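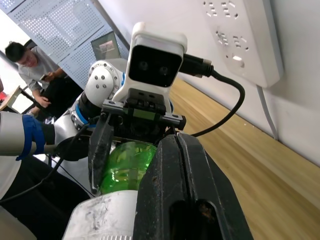

Humden is hiring an IT Service Analyst for its office in Ostitz. We look after the business systems of mid-sized wholesalers and retailers that don't have their own IT department, or have a very small one. Most of our day is spent on user support, item records, reporting and the links between warehouse software and accounting. An item record may be for a pallet truck or for a single green plastic bottle, and the client expects both to come up correctly at the till and on the invoice. You will join the team that supports Boersma, our largest client, with 360 users across its stores and head office.

What you will do

Answer and resolve second-line support tickets for Boersma staff, by phone and through the portal.
Maintain item, supplier and pricing data in Pliltden, our service and inventory platform.
Write and test SQL queries for monthly and ad hoc reports.
Help move the remaining stores from the old order entry system to Pliltden. This work runs until the end of June.
Keep the knowledge base current. If you fix something that isn't written up, you write it up.
Take a turn on the after-hours phone, one week in six. On-call weeks are paid extra. 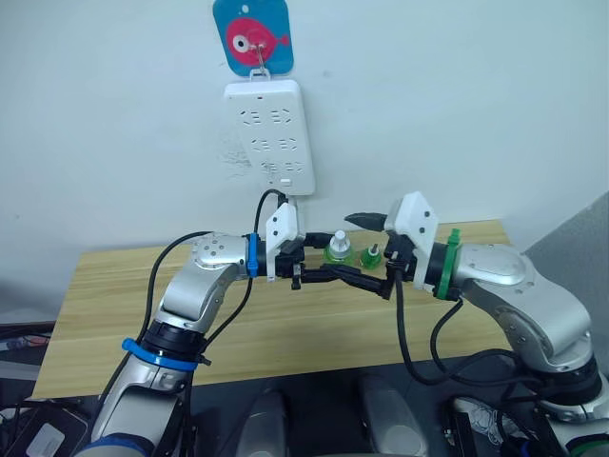 Fish sign and power strip on the wall.

What we are looking for

A college diploma in computer systems or a related program, or equivalent work experience.
Two years or more on a service desk or in application support.
Working knowledge of SQL. You should be able to read someone else's query and find out why it returns the wrong total.
Clear written English. French is useful but not required.
A valid driver's licence – you will visit stores a few times a month, and a pool car is available.

Experience with retail or warehouse systems is an asset. We don't expect you to know Pliltden already. Training takes place in your first four weeks, with Sidra Magsi, who leads the Boersma team.
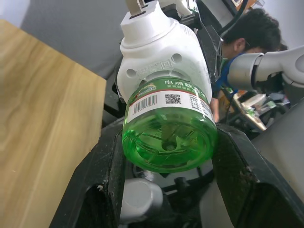

Plug-in mosquito-repellent vaporizer with its green bottle.

Hours, pay and conditions

The position is permanent and full time. You may work from home two days a week once your training is finished. Vacation is 20 days a year to start. Health and dental coverage begins after three months, and we pay up to $400 a year toward courses or exam fees. The salary range is sent to every applicant before the first interview.

How to apply

Send a resumé and a short cover letter to Anum Mughal, Human Resources, and quote competition number 403. Applications close on 22/11/2024. Interviews are in two parts: a video call, then a visit to the office with a one-hour practical exercise on a sample database. Please tell us if you need any accommodation at either stage. We reply to all applicants, including those we don't interview.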